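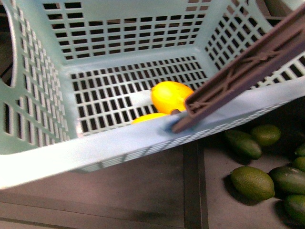
## Quiénes somos

Plumholm es un laboratorio independiente de ensayo de pinzas, brazos, cámaras y controladores. Trabajamos para fabricantes e integradores que necesitan datos comparables antes de elegir un equipo.

Cada pinza se monta en el mismo brazo y repite la misma serie de tomas: 40 por objeto, con fruta entera y cestas de pared perforada. Registramos el tiempo de ciclo, las caídas y los contactos con el borde - estos últimos se anotan aparte. El archivo interno reúne 793 series.

**Dirección técnica:** Haris Naqvi 
**Cámaras y calibración:** Morena Gatti

La plantilla es de 13 personas, repartidas en 2 sedes: Lolden (pinzas y brazos) y Strand (visión y control). Los informes se entregan con los registros sin filtrar. No vendemos equipos ni cobramos comisión por recomendarlos.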